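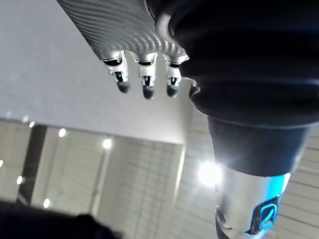 Three jointed metal fingers with black tips.

Session 4 - Buying an old four-wheel drive: the chassis

Last time we did engines, and I know most of you would happily stay there, but an engine can be swapped in a weekend. A rotten chassis can't, so we start underneath.

Bring a small hammer and a torch. Tap along the bottom of each rail and listen. Good steel rings, bad steel thuds, and if the hammer goes through you've got your answer (and possibly an angry seller). Pay most attention to the rear crossmember and the spring hangers. Mud packs in there and stays for years.

My own lesson came from a pickup I bought in Olanby for 2278 pounds. Lovely paint! I was so taken with it that I never looked behind the fuel tank, where some previous owner had welded a patch over a patch over a hole. The new crossmember cost me 245, and then another 400 to have it fitted in Gurnville, as I didn't trust my own welding back then.

Fresh underseal is worth a question or two. I don't mind it on a car with photos of the work, but thick black goo put on last month makes me nervous - scrape a bit off if they'll let you.

Yuto Maruyama has lent us his inspection sheet, which has 22 points on it. Do the first page before next session, on any old vehicle you can get under. Axle stands, please, never just the jack.

Next time: steering boxes and swivel housings. Old clothes.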